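Small Business Evenings, Grovstead
Session 4: Insuring the premises and what's in them

These are my notes tidied up a bit, with the bits I rambled about cut down and the bits I skipped put back in. If you missed the session, read them alongside the sample policy in your folder. I'm going to use two pretend-simple businesses all the way through, Gatex (a wholesaler in a rented unit) and Petridis (a bakery that owns its building), so keep those two in your head.

What are you insuring?

Most people say "the shop" and leave it there, but an insurer splits it up. There's the building, there are the contents, and there's the stock, and each one gets its own sum. Gatex rents, so the building is usually the landlord's worry, but the shelving they put up and the nice kitchen they fitted are a grey area. Read the lease! I can't say this enough. Somewhere near the back there'll be a paragraph about "tenant's improvements" and it will tell you who has to cover them.

Petridis own the lot, so they need a rebuild figure. Please don't use what you paid for the place. The price includes the land, the street and whatever the market was up to that year, and the rebuild cost is bricks, labour, architects and clearing the mess away. The two can be miles apart in either direction.

The average clause

This was the part that made everyone go quiet, so I'll go through it again slowly.

Suppose your stock is worth far more than you told the insurer. You've insured 65 per cent of its real value, maybe because you filled the form in when you were smaller and never went back to it. Now a pipe bursts and ruins £1000 of goods. You'd think that's fine, it's well under your limit. But with an average clause in the policy they can scale the payment down to match, so you get 65 per cent of the claim, £650, and then they take off your excess.

I did this sum wrong myself when I had my own shop (greetings cards, long gone) and I only noticed at renewal. Put a note in your diary to redo the figures every year, and again before your busy season if your stock goes up and down. Some policies have a seasonal uplift built in, so check whether yours does and which months it covers.

Loss of income

Business interruption cover pays for the money you don't make while you're shut. The thing to look at is the indemnity period, meaning how long they'll keep paying. Everyone picks 12 months as if it came with the form. Have a think about it though. You need the site cleared, plans drawn, permission if the outside changes, a builder who's free, and then your customers have to remember you exist. For Petridis we settled on 18 months in the group exercise and I thought that was sensible. The Ondham group went for less and we had a good argument about ovens and how long they take to order.

The survey

For bigger risks the insurer may send a surveyor, and people get themselves into a terrible state over it. It's mostly a walk round with questions. How is the place heated, where do the bins go overnight, who locks up, what's the roof made of, how high do you stack, how do goods move about the building, is there a sprinkler system and who services it. Have your certificates in one folder and you'll be halfway there.

Afterwards you may get a list of "requirements" and a list of "recommendations". They are different! Miss the deadline on a requirement and your cover could be affected, so do those first and write back to say they're done. 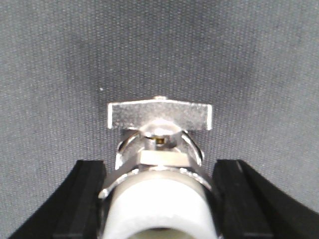 A metal fitting, much like a sprinkler head, and then blue plastic crates either side of a conveyor track.
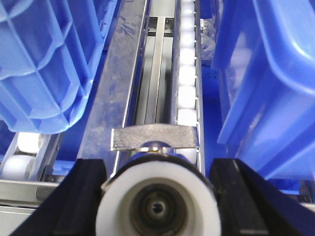 To do before next session

Find your own policy (or borrow a friend's) and look for the words "average", "excess" and "indemnity period". Underline them.

Write down your three sums: building, contents, stock. Put a date by each for when you last checked it. A blank is fine, we'll work on it together.

Bring your lease if you rent, even if it's enormous. Next time it's liability cover, which is a lot more cheerful than it sounds, and we start with the wet floor case from the reading.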